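Learning to sharpen my own kitchen knives

I put this off for years and paid the shop on Tomoana Street instead. In May they closed, so I bought a stone.

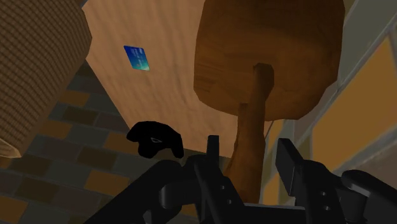
What I do now

Soak the stone for 16 minutes. Hold the blade low and keep that angle — this is the hard part. I do 33 strokes a side, then wipe it down and try it on a tomato. Raelene Wihongi told me to start with my worst knife, and I'm glad I did. The bread knife I still leave alone.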